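Door handle

A door handle is the part of a door you grab, push or turn to get it open. That covers a lot of hardware, from a bent nail on a shed to the big pull bars at a bank. I've been keeping this page going for seven years now, mostly for folks who have just bought an old house and want to know what the thing on their door is called. If you spot a mistake, tell Anika Dunleavy, who looks after the hardware pages with me and is much faster at fixing things than I am!

Knob or lever?

Most inside doors in American homes have either a knob or a lever. A knob is round (or close to it) and you have to grip it and twist. A lever sticks out to one side and you push it down, which you can do with an elbow if your arms are full of groceries. I grew up with knobs and still reach for one in the dark, but I'd pick levers for any house I had to grow old in. They're easier on sore hands, and a lot of public building rules ask for hardware that works without a tight grip. The downside is that dogs figure them out. So do toddlers.

Levers come straight or curved. The curved kind often bends back toward the door at the tip, and that little return keeps it from snagging your sleeve or a bag strap. 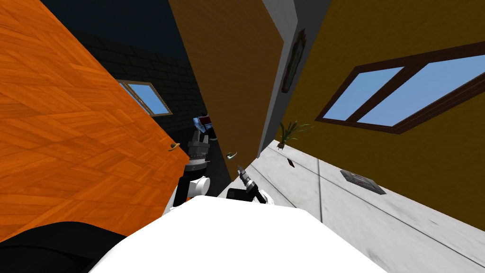
What's inside

Pull a handle off and you'll find it's pretty simple in there. A square bar called the spindle runs through the door from one handle to the other. It passes through a hole in the latch case, and when the spindle turns, the latch pulls back out of the frame. A spring pushes it out again when you let go. The metal plate on the frame where the latch lands is the strike plate, and if your door won't stay shut, look there first (mine had dropped a hair below the latch, and two longer hinge screws fixed it).

The plate behind the handle has its own names. A small one, usually round, is a rose or rosette. A long one that runs up and down the door is a backplate, and it often has the keyhole in it. Backplates are great for hiding the scars from whatever was there before, so don't toss one until you've seen the wood underneath.

Materials and finishes

Brass is the old favorite. It's easy to cast and takes a nice polish, but bare brass goes brown with handling. Some people love that. If you don't, buy it lacquered and keep the metal polish well away, or you'll strip the coating in patches. Iron was the everyday choice on farms and in barns. Stainless steel is tough and dull, and I mean that kindly. 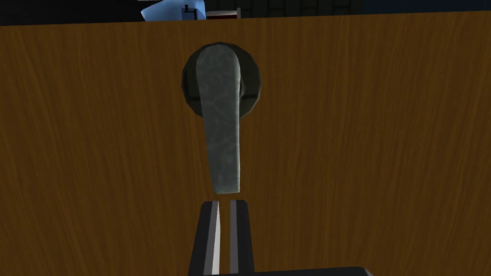
Dark finishes have come back in a big way, and I get more mail on those than on anything else. A painted or powder-coated black will chip if keys bang against it. An oil-rubbed finish is meant to wear, so the high spots get lighter with use — returning it because it "faded" won't get you very far with most stores.

Handing

Plenty of levers are made for one side only, so check before you order. Stand outside the room facing the door. Hinges on your left make it a left-hand door if it swings away from you, and a left-hand reverse if it swings toward you. Flip everything for the right. Many newer sets can be switched over with a small set screw, but the fancy curved ones often can't.

See also: Door knob, Latch, Mortise lock, Strike plate

Page last updated Thursday, August 27, 2026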